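**Plurnport salt** is a coarse, faintly pink cooking salt made from seawater in the harbor town of Plurnport, on the Illow estuary. It has been made there, with a few gaps, for 242 years, and it's still sold mostly within a day's drive of the town. People who grew up with it tend to be loyal to it, and will tell you at some length that a baked potato isn't worth eating without it.

## Name

Older papers call it "Illow salt" or just "pan salt," after the wide, shallow pans it was boiled in. The present name caught on when the railroad came and barrels had to be marked with the station they left from. A few families upriver at Whiteley still say Illow salt, and the village shop there keeps both names on the jar so that everybody is happy.

## History

The first saltworks stood on the mud flats below the church, where the tide filled a clay-lined pond twice a day. Sun and wind did the early part of the work – on a good summer week the water in the pond would grow noticeably stronger – and the rest was done over peat fires in a long, low shed. It was hot, smoky work, and the boilers were paid partly in salt, which they traded for butter, eggs, and cloth.

At its busiest the town had 6 pan houses and sent salt as far as Nurska, where it was used for curing herring. Cheap mined salt ended most of that trade. The pan houses closed one after another, and the last was used for years as a boat store, with the old iron pans turned upside down on the roof to keep the rain out.

The modern works dates from the time Glenys Hartley bought the boat store, meaning to mend boats in it, and found the boiling notes of the previous owners in a tin box behind the chimney. She spent two winters trying to follow them. Her first batches were gray and bitter, and she wrote later in her memoir, *A Pan of One's Own Making*, that the hens wouldn't go near the bucket.

## How it is made

Seawater is taken on a rising tide, when it is cleanest, and left to settle in covered tanks. It is then passed through sand and warmed slowly in a steel pan that holds 3000 liters. The trick, so far as there is one, lies in keeping the heat low and steady. Boil it hard and you get fine, dull grains; go gently and the salt forms hollow little pyramids that float for a moment before they sink.

The crystals are raked to the side, drained in baskets overnight, and dried in a warm room. The pink tint comes from the red clay of the estuary, and it varies a good deal from one season to the next. January salt is usually the palest.

Each batch is also checked for strength and clarity.
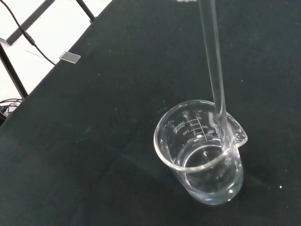
Terence Clegg, who took over the boiling after Hartley retired, kept a handwritten book of every batch, including the spoiled ones. It runs to 255 pages and is full of side remarks about the weather, his knees, and the price of firewood. Apprentices are still asked to read it through before they're let near the pan.

## Use in cooking

Locally the salt goes on almost everything, but it's best known in two dishes. One is Plurnport bread, a flat loaf pressed all over with the fingertips and scattered with salt before baking. The other is salted butter toffee, sold in twists of waxed paper at the summer fair – a bit hard on the teeth, but much loved all the same. Cooks are usually advised to add the salt at the end, as the hollow crystals melt quickly in a wet dish and lose their crunch.

It keeps well in a stoneware crock with a loose lid. If it clumps in damp weather, a short spell in a low oven will loosen it.

## See also

- Illow estuary
- Nurska herring trade
- Whiteley village shop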